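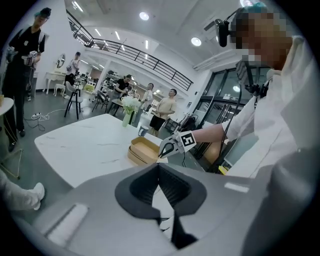 Orlando Ríos would start with the finger pads. Dirt on the pads, he said, gets blamed on everything else first, and a crew can lose a morning to it.

Bresesico, which runs hand-held grippers in pairs, has put its upkeep routine in writing for the first time. The two-page sheet took effect on 27th December and applies to every pair in use at the Taseo hall.

Under the new routine, each gripper is opened and closed 50 times before a shift. The operator watches for a finger that lags or stops short. The marker faces are wiped with a dry cloth – no sprays – and any marker with a lifted corner is replaced before the tool goes back on the table.

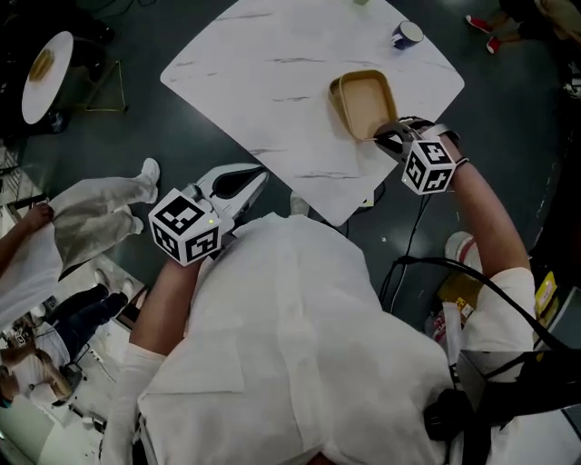
Cables get their own section. They are to be checked at the plug and at the strain relief, then run so that the operator can turn both wrists fully without a pull. A cable that has been stepped on is tagged and tested at the bench.

The sheet also sets a limit on finger pads, which are now changed after 100 hours. Until July, crews changed them when they looked worn. Drondetti, which supplies the pads, ships them in matched sets, and the sheet says a set may not be split between two tools. 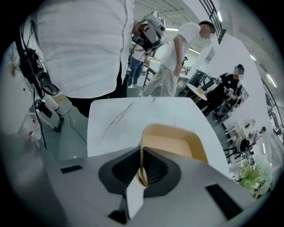

Calibration is repeated after any pad change, and also after a drop, even if the housing shows no mark. The result goes in the log under the tool's own number. The log held 727 entries when the old paper book was closed.

Repairs that involve opening the housing still go to the Ticona workshop. Spare pairs are kept charged at the hall for that purpose.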